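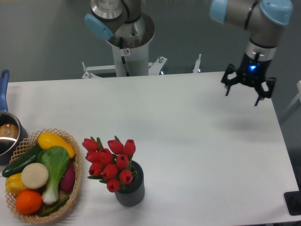
February, after supper

I got my rules page! It's up on the wall by the door, in a plastic sleeve, with Carola's initials on the bottom and mine next to them, and I have been grinning about it since four o'clock like I'd published a novel.

I should back up, because I've written nothing in here for days and future me will want to know how it went. When I started at Pravier the "rules" for the two-arm table were a chat thread and whatever Timo Kröger happened to remember. He remembers a lot, to be fair. But if Timo was at the Pickering site, you guessed. Iker would set the table one way, I'd set it another, and then we'd both be surprised when the recordings didn't match. So Carola said, if it bothers you so much, write it down. And I did! It took me three weeks of evenings and I loved nearly all of it.

The first thing I learned is that most of what I wanted to write was already in somebody's standard, in better words than mine. Pascal Teuber lent me his binder from his Medside years, where they did everything by procedure, and I read it on the bus both ways. Risk assessment first, then the equipment rules, then the rules for people. I had it backward. My first draft began with how to arrange the fruit.

So now it begins with the stop button. Before anyone touches the table, the person at the controls says out loud where the stop is and the person at the table says it back. Iker thought this was silly for about a day. Then he did it wrong (he pointed at the place it used to be, before we moved the cart) and that was the end of the argument. I was so pleased I nearly hugged him.

Second section is hands. No hands over the table while an arm is enabled, even if the gripper is just hanging open and the whole thing looks asleep. The blue light on the gripper is NOT to be treated as permission for anything. That sentence I fought for. Timo wanted "use judgment." I said judgment is what we all use at 5:30 when we want to go home, and Carola laughed and wrote it in the way I had it, capitals and all.

Then speed. We settled on slow for every new layout, and you don't turn it up until you've done 9 clean runs. Why 9? Pascal wanted ten and Iker wanted eight. I'd like a better answer than that and I've put a note in the margin to find one. In the meantime it is at least the same number for everybody, and that alone feels like riches.

Then, finally, the part I thought the whole page would be about, the layouts. Today we used the vegetable basket and the tulips. I do love that one. The eggplant is so shiny and the bok choy always ends up on top like it's taking a nap. Rule for layouts: anything tall goes where the arm coming down has a clear path past it, and you leave real open space to work in. We had the right half of the table clear today and the gripper over it, and it was a pleasure to look at. When I started we used to spread things out everywhere because it looked more "natural," and half our time went into fretting over the vase.

Handles get a line of their own too. The saucepan has that long blue one, and my line says to decide where the handle goes before the arms are enabled and then leave it alone. No little nudges. I am the worst offender on nudges! I see something a bit crooked and my hand is out before I've had the thought. Fidelina caught me at it twice in one morning last week and only raised her eyebrows, and now I stand with my hands in my back pockets, which I suspect looks very relaxed and professional.

Fidelina Ccori, by the way, is the reason the page is any good. She came over from the Lalby team to read it cold. She'd never stood at our table. I gave her the page and a stool and asked her to do exactly what it said and nothing it didn't, and I sat on my own hands. It was agony. She stopped at step 2. "Check that the area is clear." Clear of what? How far? Which side counts? I'd read that sentence four hundred times and it had never once occurred to me that it didn't say anything. Now it says walk all the way around, look at the cable down the front of the pedestal, look at the floor, then stand behind the tape. It's longer and much uglier and she got through it without asking me one thing.

I cut a lot as well. The draft was 7 pages and Carola said no one reads page three of anything on a wall, so the rest went into the folder with the risk assessment and the wall gets one side of one sheet. I was sulky about this until lunch. She's right. The parts that hurt people if you skip them are on the wall, and the parts that only spoil a recording are in the folder.

Things still not right:

The section on handover between shifts is thin. Who says the table is safe, the person leaving or the person arriving? I've put both, which Pascal says is how you get neither. He wants a signature. Ask him what Medside did when someone went home sick halfway through.

No date for review. A rules page with no review date is just a poster (Pascal again, he's full of these). I'll propose every two months and whenever the equipment changes.

I haven't said who is allowed to change it. At present, me with a pen. Carola should decide.

Also the font is too small for Timo. He won't say so but he took his glasses off and put them back on three times.

I keep thinking how strange it is that I enjoy this part so much. I came for the arms! I still love the arms, I'd watch them move bread rolls around all day. But there was a minute this afternoon when Iker said where the stop was, and Timo said it back without looking up at the sheet, and the two of them just got on with it, and I felt so happy I had to go and fuss with the label printer.

Tomorrow: bigger font, bring Pascal his binder back (coffee ring on the cover, must confess), and start on the handover section before anyone else is in.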